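The Slow Newsletter

How a kitchenware shop in Floltcombe stopped buying adverts and started writing letters

The first letter went out on a wet evening in May, to 23 people, and Suryani Lumenta was so nervous about it that she went and cleaned the shop windows straight afterwards so that she wouldn't sit there refreshing her inbox. It was a long letter (she's a long-letter sort of person, as I was to discover over two pots of tea and a very good almond cake) and it had no offer in it, no discount code and no button to press. It was mostly about how to look after a cheap knife.

By the next morning she had nine replies. One was from a man who disagreed with her about whetstones and went on disagreeing for most of a page.

"I read that one out loud to everybody who came in," she says. "I'd been paying for adverts for years and I'd never once had a person argue with me!"

Vesilside, her shop, sits halfway up the hill in Floltcombe, between a shoe repairer and a place that sells reconditioned radios. It's a narrow, friendly sort of shop, with the till at the back so that you have to walk past nearly everything to reach it. For most of its life it was advertised in the ordinary way: a quarter page in the local paper, a spot on the radio before Christmas, and later on the little boxes that follow you about the internet after you've looked at a saucepan.

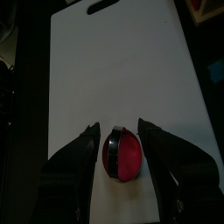 What the adverts were costing

The boxes were the trouble. They worked well enough in the beginning, and then each year they seemed to cost a bit more and bring in a bit less, until one winter Suryani sat down with her accounts and found that 19 pence in every pound she took was going straight back out again to find the next customer. She isn't a gloomy woman, but she tells me she did have to go and stand in the yard for a while.

It was her old friend Treasa Duggan who suggested the letter. Treasa had spent 16 years at Eklund, a small agency that mostly did posters for building societies, and had come away from it with strong views about being interrupted.

"If somebody gives you their address, they've asked you in," Treasa told me on the telephone, over what sounded like a great deal of washing-up. "So you wipe your feet, and you don't start selling them things in the hall."

They agreed on a few rules, which are still taped up by the kettle. One letter a fortnight. Nothing written in a hurry. Every reply gets a reply, even if it's only two lines. And the shop is mentioned once, near the end, in case anybody has forgotten there is one.

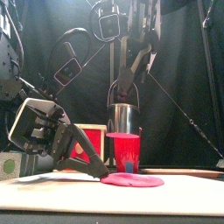 Two robot arms and a bucket

She writes on Sunday afternoons at the kitchen table, in longhand first, and types it up on Monday when the shop is shut. Her subjects wander about in a very pleasing way. There has been a letter about her grandmother's rice pot, one about what to do with a warped baking tray, and one – much the most popular – about the things she has sold over the years and wishes she hadn't. People forward that one to their sisters, and a fair few of the sisters sign up.

The list grew slowly, and there were weeks when it shrank. A letter about descaling lost her 18 readers in an afternoon, and she minded that more than she likes to admit. She did look at paying for a bigger system, a thing called Ikance that promised to tell her what time of day each person was likeliest to open their post, but after the free trial she went back to the plain one. She found she didn't want to know.

The adverts weren't dropped all at once, either. She kept the local paper on, partly because she likes the people there, and she still takes the quarter page in the weeks before Christmas. The boxes went last autumn. Takings dipped for a month or so and then picked up, and these days about a third of the people who come through the door mention something from a letter before they've put their bag down.

I asked Treasa whether she'd recommend it to everybody, and she thought about it for quite a long time. A business that needs customers by Friday should probably buy an advert, she said, and there's no shame in it. Letters suit people who can wait, and who like writing them.

When I left, Suryani was drafting the next one on the back of a delivery note. It was going to be about lids.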